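4.3 Lost grasps caused by cable drag

The most surprising failure of the whole study came from the cables! Over 1000 pick attempts on the Korletey cell, 70 ended with the arm stopping on a force limit. We first blamed the grasp planner, but Bevan Rakena replayed the joint logs and found that the stops clustered at large wrist rotations – exactly where the cable loop pulls tight and the force reading drifts. The planner then takes the pull for contact with an object. Figure 3 shows the arm over the bin, with the cable loop around the orange joint and a bottle and a carrot among the items. We find this a lovely case of a plain mechanical fault passing for a learning problem.
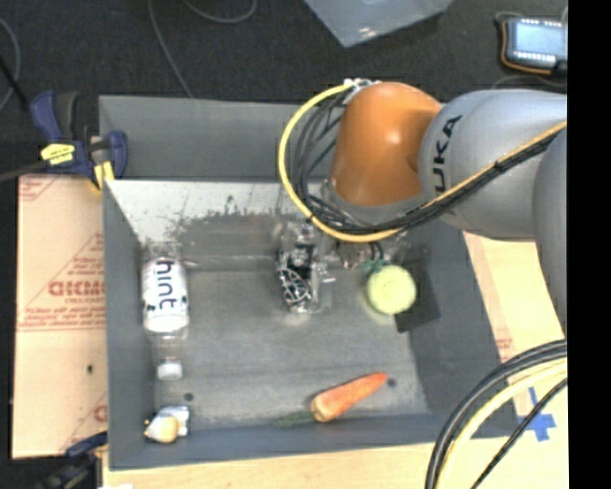

Figure 3. Bin, items and cable routing at the wrist.

4.4 Changes to the stop rule

We now limit wrist rotation and zero the force sensor before each descent.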